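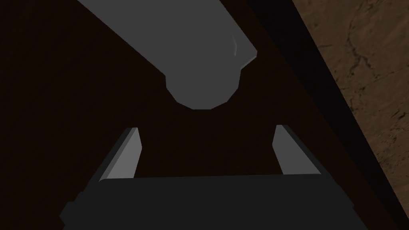

TRULLTON, September
By the Negussie Soils editorial desk

Print this page | E-mail this page

Call for participants: household water use and garden soil study

Negussie Soils is seeking 40 households in the Trullton district to take part in a study of soil moisture in home gardens. The study compares two watering schedules on clay and clay loam soils. It runs for six months and is funded by the Rovau Water Program.

Who can apply

Applicants must be 18 or over and live at a property with an outdoor garden bed of at least 2 square metres. The bed must get direct sun for part of the day and must not be under a verandah or shade cloth. Renters may apply with written permission from the owner. Properties on bore water are not eligible.

What is involved

Each household will be assigned to one of the two schedules and cannot choose between them. A field officer will visit at the start to take soil cores and install a Triro moisture probe at the centre of the bed.

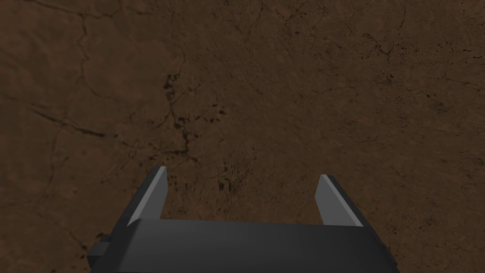 Participants record the start and finish time of each watering in a paper log, along with any rainfall shown on the gauge supplied. Entries take a few minutes and should be made before 9 am. Mulch, fertiliser and wetting agents must not be applied to the test bed during the study. The rest of the garden can be managed as usual.

A second set of cores will be taken at the final visit. The probe and gauge remain the property of Negussie Soils and will be collected then. Core holes will be backfilled with washed sand.

Payment

Households that complete the study receive $580, paid by bank transfer after the final log is returned. Those who withdraw early are paid for each full month completed. Water costs are not reimbursed separately.

How to apply

Application forms are available from the Trullton office or by post. Include a sketch of the garden showing the bed, the nearest tap and any trees. Applications close at 5 pm on the last working day of the month.

Contact us | Copyright Negussie Soils | Back to top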